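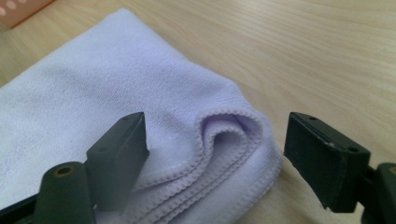

Notebook, textile bench
December 2023

Tuesday. Folding and stack height, microfiber cloths, second batch.

Wiroj wants a fold that survives the drawer. At the moment the cloths go in tidy and come out as a heap, and whoever is wiping down the benches takes two or three at once because they cling to each other. Kinga thinks the drawer is too deep. I think it is the fold. We agreed I would spend the day on the fold and leave the drawer alone.

Cloths are the short-loop kind with overlocked edges, the Galtum ones, 294 grams per square meter according to the sheet that came with them. I have not checked that figure. The lavender ones go to the optics side and the others stay with us.

Washed the lot on warm, no softener, low tumble. Let them cool flat on the table before folding. Last time I folded straight out of the dryer and the creases set in odd places, so the cooling step stays in.

Folds tried:

Half, half, half again. Quick. The last fold is springy and opens as soon as you let go. Fine if something sits on top of it, no good for the top of a stack.

Thirds, then half. Lies flatter. The trouble is getting the thirds even, as the cloths are no longer square after washing. One side draws in more than the other along the stitching. I ended up with a lip of edge showing on nearly every one. Looks untidy, does no harm.

Thirds, then thirds. Too thick for its width. Falls over when stood on end. Dropped this after a few.

Half, then fold the two short ends in so one sits inside the other. This is the one Océane uses at home for dish towels and she showed me on Monday. The inner loop holds the outer one up a little and there is a hollow at the folded end you can get a finger into, so picking up a single cloth is easy. Slower to do. I got better at it by the afternoon.

Pressing: put each style under the 200 gram brass weight over lunch. The half-half-half fold was back to its old height soon after the weight came off. Thirds-then-half stayed down. The nested fold lost some of the hollow but it came back when I pinched the end, and I would count that as fine for our purposes.

Edges. The overlock is the stiffest part of the cloth by a long way and it decides how the fold behaves. Where the stitched edges stack directly on top of each other you get a ridge, and the next cloth in the pile rocks on it. If each layer is set back a little from the one above it the ridge spreads out and the pile sits better. Hard to do neatly at speed. I tried turning every other cloth end for end instead - that works nearly as well and takes no extra care.

Loop side in or out: out grips the neighboring cloth, in does not. With loop side in, the outside face is the one that picks up lint from the drawer liner. Hazem prefers lint to clinging. I have left it loop side out for now and will ask the optics people, who are the ones who care about lint.

Also tried a few of the old Plirex cloths for comparison. They are thinner, with a cut edge and no stitching, and will hold any fold you like. They also shed, and that was why we stopped buying them in June. No need to go back to them.

Drawer trial: nested fold, stood on end like files, folded end up, alternating direction. Two rows fit with room for a hand. Pulled cloths out one at a time, front to back, and most came alone. When the row gets short the rest slump forward. Wiroj has a bookend somewhere that might do. Kinga saw the rows and still says the drawer is too deep.

To do:
- ask optics about loop side in or out
- bookend, or a strip of board cut to the drawer width
- measure a few cloths along both sides, before and after the next wash, to see how far out of square they go
- show Kamonchanok the nested fold, she does the Thursday laundry
- relabel the drawer, it still says Plirex
- new liner, the present one is dusty at the back

Brass weight is back in its box. Folded cloths left in the drawer overnight to see how they stand.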